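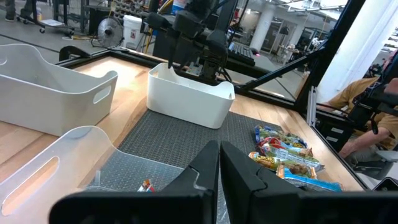 Tip the lot out and start again, was the advice that came back when I asked how you sort a snack bar stash that's got out of hand. I was hoping for something gentler, I'll admit! But the person giving it packs the break-time snacks at Dillby (48 people, all with opinions about flavours) and would rather not be named, so I sat down with a mug of tea and took notes.

"Bins first," they told me. "If you haven't got bins you've just got a pile in a different place." Plain plastic ones with handle holes are the favourite, a mix of white and see-through, and the see-through ones are for whatever's going out next. "You can spot the wrappers without picking anything up. I wouldn't go back."

And the mat? I'd assumed it was there for looks. "No, bars slide about on a bare wooden top. You line them up, you turn round, and they've gone all wonky." They like a row, side by side with the wrappers facing up, before anything gets packed. I asked if that wasn't a bit fussy. "Very," they said, quite cheerfully. 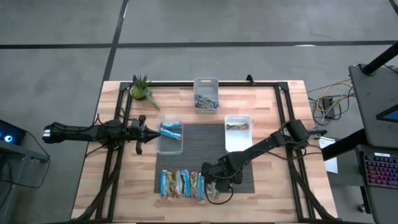
Photo: Dillby

Blue wrappers get kept together where possible, and the mixed colours wait their turn in the row. Orders come to 300 bars in a quiet month and 500 in July, when everybody seems to skip lunch (guilty). Each box going out takes 18, and they've tried squeezing in more. "The lid bows. Then somebody puts another box on top and you've got crumbs."

I went home and did my own cupboard that evening, with one old ice cream tub and a tea towel for a mat. It took me until nine o'clock, and I ate two of the bars.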